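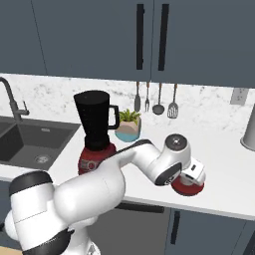

シミュレーション上のキッチンで、学習用のお手本を集める仕事をしています。今週からうちの課題がひとつ増えまして、「持ったものを、静かに置く」というだけの、書いてしまえば一行で終わる課題なんですが、これがもう、想像していたよりずっと奥が深いのです。暗い赤の丸くて平たいものをグリッパーで下向きに持って、天板のすぐ上まで来たところ、ここから先の数センチにいちばん神経を使います。長くなりそうなので、お茶でも飲みながらゆっくり読んでもらえたらうれしいです。

---

まず、お手本というのは要するに、人間が遠隔操作でアームを動かした記録のことです。わたしたちが操作して、関節の動きとカメラの映像とグリッパーの開き具合をまとめて保存して、それを学習させる。今回の課題で手元に残したのは368本です。残した、という言い方をするのは、捨てたぶんもそれなりにあるからで、その話はあとで書きますね。

---

チームの中では今回のデータセットをHeltenと呼んでいます。前回のがSevomhamで、そちらは引き出しの開け閉めが中心でした。名前の由来をよく聞かれるのですが、最初に付けた人が「発音しやすくて検索でほかのものが出てこないから」と言っていただけで、深い意味はありません（わたしはSevomhamを発音しやすいと思ったことが一度もないんですけどね…）。

---

さて、置く話です。つかむほうは、みなさん難しいと想像してくださるんです。置くほうは「離せばいいんでしょ」と言われがちで、わたしも最初はそう思っていました。ところが平たいものだと、ほんの少し傾いているだけで縁が先に当たります。当たったところで手を開くと、ぱたんと倒れるように着地します。画面で見ると一瞬のことなのに、記録を見返すと接触の値がぴょんと跳ねていて、ああ、これは真似してほしくないなあ、という気持ちになります。

---

操作のコツとしてチームのメモに書いたのは、こんな内容です。

- 天板が近づいたら、いったん速度を落とす。止まらなくていい。
- 傾きは空中で直す。触れてから直そうとしない。
- 触れたと思ったら、ひと呼吸おいてから開く。
- 開いたあとは真上に逃げる。横に逃げると引っかける。

最後の「真上に逃げる」は、あとから足しました。置くところまで完璧なのに、帰り道でひっかけて全部ずらしてしまう、という悲しい記録がたまっていたので。

---

それで、捨てた記録のことです。見直しで外したのは26本ありました。ひっかけたもの、途中で操作者が迷ってアームがふらふらしたもの、あとは開始の合図より前に動きだしてしまったもの。最後のは完全にわたしの癖です。合図を待てないんですよね、昔から。

迷ってふらふらした記録を外すかどうかは、実はかなり悩みました。迷ってから立て直して、ちゃんと置けた記録もあるんです。きれいな軌道ばかり覚えた子は、少しずれたときの戻り方を知らないまま育ってしまうので、立て直しが見えるものはなるべく残すことにしました。残したものには「回復あり」の札を付けてあります。札があれば、あとで学習のときに混ぜる割合を変えて試せますから。

---

背景のことも書かせてください。うちのキッチンは青みがかった灰色の戸棚に白い大理石の壁で、カウンターの奥にブレンダーと小さな鉢植えが置いてあります。課題だけを考えればどちらもいらないんです。でも、アームが手前を横切るとブレンダーの一部が隠れたりして、そういう「見えたり見えなかったりするもの」がある画面で練習させておきたいんですね。何もない台の上でしか練習していないと、物がひとつ増えただけで急に自信をなくします。前回それで痛い目を見ました。

あと、単純に、鉢植えがあると操作していて気分がいいです。葉っぱがつんつんした子で、鉢がベージュとうすいピンクと水色の塗り分けになっていて、ちょっとかわいい。画面の中の植物なので水やりもいりません。

---

配置は17通り用意しました。物の位置、向き、明るさ、カメラの高さを少しずつ変えたものです。自動でいくらでも乱数で作れるじゃないか、と言われるとその通りで、学習のときにはもちろん自動でも増やします。ただ、人が操作するぶんについては、わたしは手で並べた配置が好きです。「ここに物があったら、人はちょっと遠回りするよね」という場所にわざと置けるので。そうすると操作者の手つきに、よけようとする感じがちゃんと出るんです。

流しの近くに置く配置は評判が悪かったです。シンクの縁のそばで手を離すのは、画面の中だとわかっていても怖いらしくて、みんな妙に内側へ置きたがる。気持ちはすごくわかります。わたしも内側に置きました。結果として、縁のそばの記録が足りません。来週はここを埋めます。

---

操作の機材について質問をいただいていたので、ここで答えておきますね。入力装置は手で握って空中で動かすタイプで、社内ではDestonと呼んでいる試作品です。握りの部分が少し太くて、手の小さい人は長く使うと親指の付け根が疲れます。そこで、続けて操作するのは短めにして、間に見直しの作業をはさむ順番にしました。操作、見直し、操作、見直し。これが思いのほかよくて、自分の直前の記録をすぐ見ることになるので、次の回で手つきが目に見えて落ち着きます。

最初からこうしておけばよかった…と、4月の自分に言ってあげたいです。あの頃は朝から夕方までひたすら操作して、夕方の記録が全部なげやりでした。夕方のわたしを真似したモデルがどうなったかは、ご想像におまかせします。

---

見直しは2人で別々にやって、判定が割れたものだけ話し合います。割れるのはだいたい「置けてはいるけど、静かだったか？」のところです。音があるわけではないので、静かというのは接触の強さと、置いたあとに物が動いた距離で見ます。数字で線を引いたあとでも、線のきわの記録を眺めていると、これは丁寧だなあ、とか、これは運がよかっただけだなあ、とか、人の目で感じるものがやっぱりあるんですよね。その感想もひとこと欄に書き残すことにしています。役に立つかはまだわかりません。読み返すと楽しいです。

---

ひとこと欄から、気に入っているものを少しだけ。

「置く前にためらいあり。でもそのためらいが良い」

「肘が高い。怒っている人の動きに見える」

「完璧。ただし開始前に動いている（またあなたですか）」

三つめの人には、すみません、と返しておきました。

---

学習のほうは、まず小さいモデルで軽く回してみた段階です。近づくところまでは思っていたより素直に覚えてくれました。手を開く瞬間はまだ早いです。空中で開いてしまうことがあって、たぶん「ひと呼吸おく」の部分が映像だとほとんど変化のない時間なので、そこを読み飛ばしているんじゃないかと見ています。接触の値を入力に足すか、履歴を長めに見せるか、どちらから試すかを相談中です。同じようなことで苦労された方がいらしたら、ぜひ教えてください。失敗談だと、なおうれしいです！

---

評価のやり方は、Wangという社内の評価用プロジェクトに合わせるつもりです。あちらは成功か失敗かの二択ではなく、途中の段階ごとに点を付ける方式なので、「運べたけど置くのが荒い」というのがちゃんと見えます。置く課題にはとても相性がよさそうで、ただ、段階の区切りを決める会議がそれなりに長くなりそうで、そこだけ今から少し身構えています。おやつを持っていきます。

---

書き忘れていたのでひとつだけ追加です。天板が白いと、影が薄くて高さがつかみにくいという声が操作した人たちから出ています。影を少し濃くした照明の配置を足すか、操作画面にだけ高さの補助表示を出すかで迷っていて、補助表示のほうは、モデルには見えない情報で人が上手になってしまうのが引っかかっています。わたしは影を濃くするほうに一票入れました。縁のそばの記録を取るときに、一緒に試してみます。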